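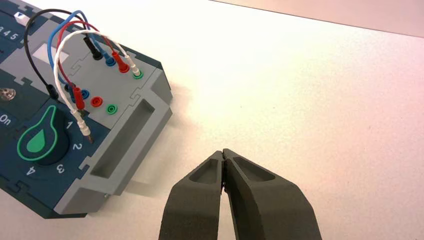

What did the grant pay for in this reporting period?

It paid for instructor hours, the rewrite of the fault-finding unit, and the first supervised site placements. No equipment was bought in the period. The remaining balance is committed to placements and to the final assessment round.

Progress report to the Atunholm Fund
Tosia Evening Program in Electrical Maintenance
Submitted December 4, 2024

Summary

The program trains working adults for entry-level electrical maintenance jobs in small commercial buildings. Classes are held in the evening and placements are arranged with local property managers. Enrollment met the target of 30. The placement schedule is behind plan, for reasons given below. Spending is within the approved budget lines and no transfer between lines is requested.

Teaching

The basic circuits unit ran as planned. It covers series and parallel circuits, voltage drop, continuity testing and safe use of a meter. The mathematics content was moved to the front of the unit. In the previous intake it had been spread over the whole term, and students who missed one evening often could not follow the next.

The fault-finding unit was rewritten in October. The earlier version gave students a list of typical faults and asked them to learn the matching symptoms. The new version starts from a work order in the tenant's words, such as "lights in the hallway go out when the heater comes on," and asks for a written test sequence before any reading is taken. Instructors mark the sequence first and the diagnosis second. A correct diagnosis with no recorded sequence now receives no credit. 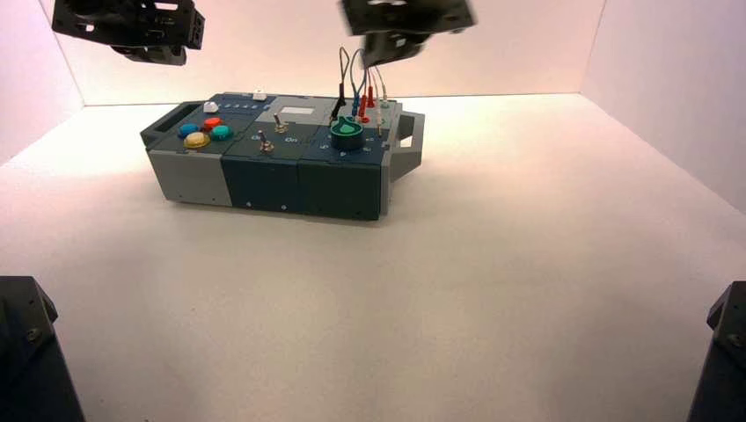
Colton Simard objected that the marking rule is too strict for students who already work in the trade and have their own habits, and asked that partial credit be allowed for a sequence reconstructed afterward. The teaching staff discussed this and kept the rule. Property managers who take our graduates have asked specifically for legible test records, and a reconstructed record does not meet that need. A note explaining the rule has been added to the student handbook, along with one worked sample.

Written English remains the main obstacle to passing the unit. Most failed work orders contained sound electrical reasoning that a reader could not follow. A short writing clinic is now held before class, with attendance optional. It uses old work orders with the addresses removed.

Site placements

The plan called for 6 placement sites to be open by the end of the period. As of this report, 5 are open. The missing site, a medical office block managed by Rácz Property, withdrew when its insurance carrier asked for a form of cover that the program does not hold. A quote for that cover has been requested. If the premium cannot be met from the existing insurance line, the site will be replaced.

At the open sites students work under a licensed electrician and do not touch energized panels. Typical tasks are ballast replacement, emergency light testing, labeling of circuits and updating of panel schedules. The last of these has taken more time than planned. Panel schedules in the older buildings were often out of date, and tracing a single unlabeled circuit can use up most of an evening.

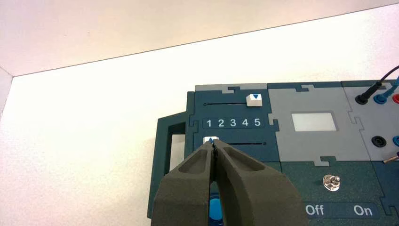

Placement hours are logged on paper and entered by the program office. Entry is running 3 weeks late. The delay does not affect the students, but it means that the hours in the attached table are lower than the hours worked. Adik, the records system approved in the original budget, will allow supervisors to enter hours directly. Supervisor accounts have been requested and the paper log will be kept until they are all in use.

Assessment

The midterm assessment has a written part and a practical part. The written part was taken by the full group. The practical part is still in progress and results will be included in the next report.

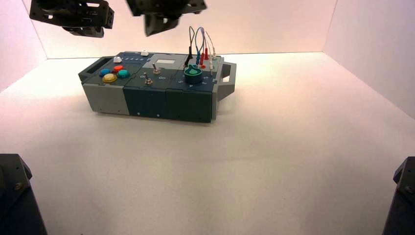 Two changes have been made to the practical part. Students may now bring their own meter, provided it passes the same category and lead inspection as the program's meters. The time limit for isolation and lockout has been removed. It rewarded speed in a step where speed is not wanted, and the examiners had been applying it unevenly.

Work planned for the next period

Resolve the insurance question and open the remaining site.
Complete the practical assessment and report results.
Close the backlog of placement hours.
Revise the unit on motor controls, which still refers to an older edition of the code.
Draft the final survey of graduates and employers.

Request to the Fund

We ask for approval to carry unspent instructor hours from this period into the next. The amount is shown in the budget table. The total award and the end date would not change.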